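Comedy room notebook, September

Writing this up while it's fresh, before I talk myself into remembering a better evening than the one we had. This is the work-in-progress night at the Bretano, the second one with the new running order, and anybody in the group who missed it is welcome to add their own notes underneath.

What we tried

Shorter sets, mostly. Everybody got 6 minutes and a light at the five-minute mark, and I moved the tight, jokey people to the front and let the storytellers have the back half. I'd been nervous about that, as the storytellers tend to want a warm crowd and a tired crowd can look very much like a warm one from the side of the stage. We also dropped the music between acts, and I missed it terribly for the first two changeovers and then forgot it had ever been there.

My own set

Opened with the De Haan suitcase bit, the long version. The line about the wheels got its laugh, a good round one, but the airport part in front of it sagged again. I've now got 219 words before the first real punch and I can feel every one of them. I wrote the whole thing out by hand afterward and I think the aunt can go entirely – it hurts me to say it, I love the aunt – and the check-in desk can come straight after hello.

The dentist tag worked when I said it quietly. Worth remembering! I've been shouting it since spring.

Listening back

I recorded on my phone from the stool, so the laughs on the left side of the room sound huge and the right side sounds like it stayed home. Don't trust it for comparing sets. What it does show well is how often I say "so anyway" (a lot, it's practically my middle name by now), and that I step on the suitcase laugh by starting the next sentence too soon. Old club albums are a lovely lesson in this. Put one on and just listen to how long they wait.

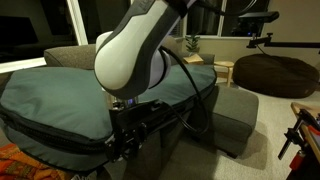
For next time

Keep the 6 minutes. Try the storytellers first, just once, to see what happens.

Move the host's crowd chat to after the first act. Cold crowd chat was a slog.

Plavier has asked for a clean half hour and I've got maybe two thirds of one, so the suitcase bit needs to be settled before I answer them.

Astetum is a 1,000 seat house and wants an opener for one night. Lovely to be asked, but the quiet dentist tag may not reach the balcony. Must try it on a proper microphone first.

Bring spare batteries for the light.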